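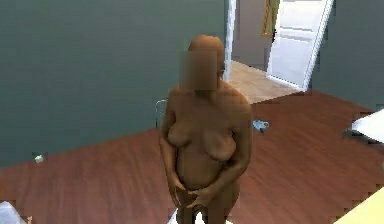 Slide 1. Simulated person standing near an open doorway, hands together in front.

Start with the planning problem. The robot has to get through a door, and a person is standing in the room. The planner needs to pick a side, a distance and a speed.

Point at the arms. Our old person model was a plain cylinder. It had no elbows and no facing direction, so the planner treated front and back the same. The body mesh gives us both. Tõnu did the swap in February and it took him two tries to get the collision shapes right.

Mention the small stuff on the floor. The light blue item is the kind of thing our costmap used to drop as noise. We now keep it at low cost and let the local planner decide.

Slide 2. Numbers. We ran 314 episodes in the Sulau simulator. Same planner, same rooms, only the person model changed. Say clearly that these are simulated runs — we have not repeated them on hardware.

Five episodes ended with the robot stuck at the threshold. In four of those the recovery behavior kept asking for the same path. Agnese has a patch for that in Ongart, not merged yet.

Slide 3. Tooling. Show the replay command, do not run it live. Replays load the planner state along with the render, so you can stop at any step and read the costs.

If asked about render quality: low resolution is fine for this, the planner reads geometry and never sees the pixels. Perception tests are a separate set.

If short on time, skip slide 4 and go to questions.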